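**Workshop notebook – May 27, 2025**
Bench: Grakness cell. Operator: C. Antoniadis. Entries by R. Kofler.

The session continued the hand-guided demonstration work for the Workneh task set, with toy fruit as the working objects. The target for the set remains 595 accepted demonstrations, of which 74 were on file at the start of the day. The operator controls both arms remotely and is asked to complete each transfer at a steady pace. Corrections made during a grasp are kept in the recording. Corrections made by restarting are not.

Follower gain was left at the value agreed with Drurport. The time limit per demonstration stays at 900 control steps.

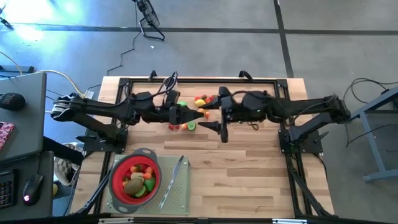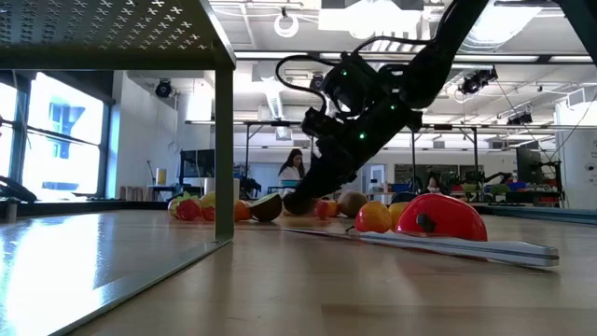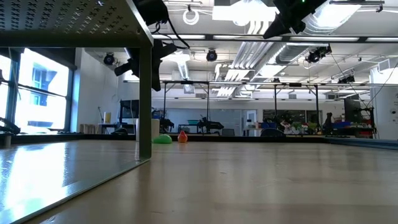 The main question for this entry is when a demonstration should be considered finished. The present rule closes the recording when both grippers have been still for 20 steps, and it penalizes an operator who pauses to judge an approach. With the two gripper tips as near to each other over the fruit as they are in the first view from above, a short pause is sound practice, and the rule should not end the recording there. Mr. Antoniadis proposes a foot switch. I would prefer to keep the automatic rule and add a second condition, namely that both grippers are open – this can be read from the existing joint log and needs no new wiring.

Small round pieces remain the hardest to demonstrate well. Operators tend to press down before closing, and the policy trained on the earlier Dretum set copied the habit. New operators are to be told to close first at fruit height and then lift.

Open items:

- Write the second stop condition and replay it against the 74 existing files.
- Ask Drurport whether the leader arms can be re-zeroed without a full restart.
- Revise the operator sheet before the September intake.

R.K.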